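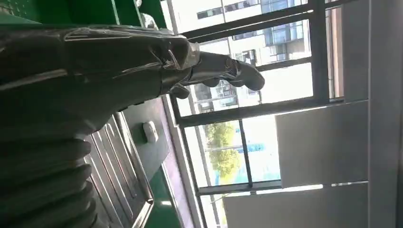
Wrist camera view, station 2: hand fitted to forearm, film cover in place.

MAVBRIDGE HANDLING LABORATORY
Pre-Trial Inspection Checklist with Comments
Comparison of end effectors: Kindell multi-finger hand and Andreadis parallel gripper

Station: 2
Month of inspection: October
Inspector: Melina Zervas
Second reader: Yuzuki Kinoshita
Controller: Weno, cabinet 314
Configuration at inspection: Kindell hand fitted. The Andreadis gripper was inspected on the bench and will be fitted for the second block of trials.

Ratings: S = satisfactory. C = satisfactory with comment. A = action required before trials. N = not inspected.

SECTION 1. ARM AND COVERS

1.1 Forearm film cover present – S
1.2 Film free of tears over the forearm – S
1.3 Film seated at the wrist joint – C
Comment: The film is wrinkled at the wrist and bunches into small pleats where it overlaps. The wrist was turned through its full permitted range at low speed and the film did not catch. The same wrap is to be used for both end effectors. If it is replaced between blocks, the change must be entered in the trial log.
1.4 Bellows seated, no splits between ridges – S
1.5 Joint brakes hold with drive power removed – S
1.6 Mounting bolts marked and marks aligned – C
Comment: Marks are aligned. Two are faint and should be renewed when the end effector is changed.

SECTION 2. KINDELL HAND

2.1 Fingers open and close fully on command – S
2.2 Thumb returns to its rest position – A
Comment: On the third repetition the thumb stopped short of rest. The fault cleared after a restart of the hand controller and was not seen again during inspection. Glykeria Theodorakopoulos is to repeat the 100-cycle test and attach the log. Trials with the hand may not start until this item is signed.
2.3 Fingertips clean and free of cuts – S
2.4 Hand opens or holds on loss of power, as stated in the trial plan – C
Comment: The hand holds. The trial plan states that it opens. The plan is to be corrected.
2.5 Force limit set in the controller – S

SECTION 3. ANDREADIS GRIPPER (ON BENCH)

3.1 Jaws parallel when closed – S
3.2 Air line and fittings free of leaks – S
3.3 Jaw pads secure – C
Comment: Pads are secure, but the set supplied is softer than the set used in the earlier trials. Results from the two sets should not be combined.
3.4 Gripper holds its load on loss of air – S
3.5 Adapter plate fits wrist flange – N
Comment: To be inspected at changeover.

SECTION 4. CAMERA AND LIGHT

4.1 Wrist camera secure and cable strain relief fitted – S
4.2 Image orientation recorded in the settings file – C
Comment: The wrist image is displayed sideways. Operators may work with it as displayed or rotate it, but the same setting must be used for both end effectors.
4.3 Hand visible to the camera in the inspection pose – S
4.4 Light level suitable for trials – A
Comment: In the inspection pose the hand stands against the window, and the fingers appear dark while the glass is very bright. The film on the forearm also returns a long white highlight. Either a blind is to be fitted or the start pose changed. Exposure should then be fixed, and the value recorded, before any grasp is scored.

SECTION 5. WORK AREA

5.1 Work surface clear of items not in the trial plan – A
Comment: A small white object was lying on the work surface beyond the metal tray. It is to be removed or added to the object list.
5.2 Metal tray secure, rails and slats undamaged – S
5.3 Reach of arm checked against window frame – C
Comment: Clearance is adequate with the Kindell hand. Repeat with the Andreadis gripper, whose adapter plate changes the overall length.
5.4 Emergency stop tested from both operator positions – S
5.5 Floor markings legible – S

SECTION 6. DISPOSITION

Station 2 is not released for trials. Items 2.2, 4.4 and 5.1 must be closed and initialed. Item 3.5 is to be completed before the second block.

Items rated C do not prevent release. Riet Postma will carry the comments at 1.3, 3.3 and 4.2 into the comparison report, as each could affect one end effector more than the other.

Inspected: M. Zervas
Read: Y. Kinoshita
Released: (blank)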